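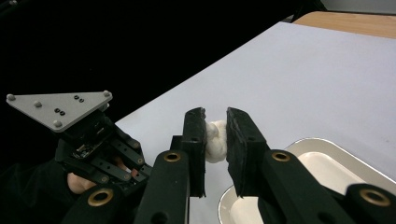 Cotton: what are you all doing about soft stuff?
Forum > Teaching by hand > Handheld rigs and teleop

pinchpoint_86
Joined: March
Posts: 30

Two-gripper setup, both handheld, one in each fist like a very slow boxer. The task is cotton pulled into small lumps and put in a tray. I picked it because I thought it would be easy. It weighs nothing, it doesn't roll, you can't break it. I now have 522 demos and a policy that approaches the cotton beautifully, closes on it beautifully, and then hovers over the tray for as long as you care to watch.

Best I can tell, it learned everything except letting go. I went back through my recordings and in plenty of them I can't tell when I let go either. The fingers open and the cotton stays on one pad like it pays rent there. Then I do a little shake, or I wipe it on the tray rim, or I poke it off with the other gripper, depending on mood.

So before I record another batch:

1. Do you teach the shake?
2. Do you squeeze soft things all the way, or stop early?
3. Has anyone had better luck doing this with a leader arm?

Pads are plain black, fairly worn along the edges. I haven't replaced them.

dry_run
Posts: 1,204

Three different releases depending on mood is your whole problem. Pick one and do it every time, even when the cotton comes off clean by itself. If the policy sees shake, wipe and poke from the same starting view it will average them, and the average of shake, wipe and poke is hovering over a tray.

pinchpoint_86

That is a rude and accurate description of what it does.

N. Mtshali

I'd go the other way from dry_run on doing it every time. If you shake when there's nothing stuck, you're teaching it that the shake has nothing to do with the cotton. Then you get a robot that shakes at an empty tray like it's salting fries. I'd keep the shake for when it's needed and make very sure the camera can see the difference between stuck and not stuck.

Which brings me to white cotton over a white tray on a white table. Can you make out the cotton in your recordings once it's past the pads? I can't imagine the policy can.

dry_run

The salting fries thing is harmless. A wasted shake costs you half a second. A missing shake costs you the demo. I know which one I'd rather watch.

N. Mtshali

Half a second on cotton. Try it with the same habit on a spoon of rice.

dry_run

He isn't doing rice.

pinchpoint_86

He isn't doing rice. He's barely doing cotton.

On the white-on-white: yes, guilty. Against the black fingers it shows up fine, then it goes over the tray and becomes a rumor. The tray rim is glossy and catches the light, so the brightest thing down there is usually the rim. I chose that tray for the noble reason that it was in the cupboard.

Skillow_Sam

Put a sheet of blue paper in the tray and go again. I lost most of a month to a white bowl once and I still hold it against the bowl.

gantry_pete

Counterpoint: if the real job has a white tray, train on the white tray. Otherwise you'll have a robot that's very good at blue paper. Do half and half if you must.

As for question 3, I did cotton balls with a leader arm and would not recommend it to anybody I liked. You have no feel at all. The follower is either holding the cotton or holding air and both look identical from the chair. With the handheld rig you at least get a bit of resistance through the linkage and your eyes are right there. I was getting 6 usable demos out of an evening and the rest were me pinching the table.

Matlala

Disagree with Pete, politely. Remote control is worse for your nerves and better for your data. When you hold the thing in your hand you cheat without knowing it. You feel the cotton catch, you adjust, and none of that is in the recording because the camera didn't feel anything. From the chair you only have what the camera has. If you can't do it from the video then the policy can't either, and you find that out in the first ten minutes instead of after 522 demos.

gantry_pete

You also find out what your blood pressure is.

Matlala

Mine's fine. I do cables.

pinchpoint_86

Matlala, that's annoyingly convincing. I don't have a leader arm, I have two grippers and a bad shoulder, but I could tape a phone up with the live view and do a session looking only at that. Has anyone tried?

Dineo Mofokeng

Yes, we did this at Nodum with new people as a warm-up. Twenty minutes looking at the feed only, and then they go back to using their eyes for the real recordings. They don't get good at it. They get careful, and it mostly shows in two places: they stop covering the object with the second gripper, and they pause a beat after opening.

That pause matters for your problem. If you open the fingers and move away in the same motion, there's almost no stretch of video where "open, cotton still on the pad" exists. Open, hold still, look, then do whatever you do. Your stuck cases become something it can learn from.

On question 2, don't close all the way if you can help it. A lump squeezed flat with fluff bulging out both sides gets into every rough spot on the pad. Hold it just hard enough to lift. And if your pads are rough along the edge, that's where the fibers are hanging on. Change them before you change anything else.

dry_run

I'd sign all of that except the pads. If you swap pads now, the old demos have different-looking fingers in them.

Dineo Mofokeng

They do, and I'd still swap them. He's going to rerecord anyway. Keep the old set for the approach and grasp and see if it helps or hurts.

dry_run

"See if it helps or hurts" is how I ended up with four hard drives.

kettle_logic

Has nobody asked what the second gripper is for? If one hand can pick up cotton and put it in a tray then the other hand is just standing around giving the policy something else to worry about. Half my bad demos with two grippers were the idle one drifting through the shot like a tourist.

pinchpoint_86

It's for pulling. The cotton starts as one big wad and I tear lumps off it, one gripper holding and the other pulling. After that, yes, it's a tourist.

kettle_logic

Then split it. Pull as one task, place as another. During placing, park the spare gripper in the same spot every time. I put a bit of tape on the table and rest it there.

N. Mtshali

Seconding the parking spot, not seconding the split. The moment between pulling and placing is where the lump is in the worst shape, all strings. If you cut the demo there you never teach it to deal with strings.

kettle_logic

You can overlap them. End one late and start the other early.

N. Mtshali

Fine. That I can live with.

Skillow_Sam

Screenshotting this, two people agreed on page one.

pinchpoint_86

OK, plan for the next batch. New pads. Lighter squeeze. Open, wait, look. Shake only if it's stuck (sorry dry_run), and always the same shake – wrist, twice, no rim wiping. Spare gripper on the tape. Half the demos with blue paper, half without, so that Sam and Pete can both be disappointed. Warm-up on the phone screen first.

I'll do 86 and train on those before I let myself do more.

dry_run

Apology not accepted. Log which ones had a shake so that you can drop them when I'm right.

gantry_pete

86 is an odd number to stop at.

pinchpoint_86

It's an even number, Pete.

gantry_pete

You know what I meant.

pinchpoint_86

Update. Did the phone thing at 6 in the evening and was humbled by 6:15. Dineo is right about the second gripper, I'd been parking it in front of the cotton for entire demos and never noticed, because I can simply lean over and look around it. My head is apparently a big part of my rig.

Also the Cosgate pads I ordered are light gray. Not sure yet if that's better or worse against white cotton. Opinions welcome, I know you have them.

Matlala

Worse. Send them back.

Skillow_Sam

Blue paper.

dry_run

Put them on and run ten before anybody here talks you out of it. And log the shakes.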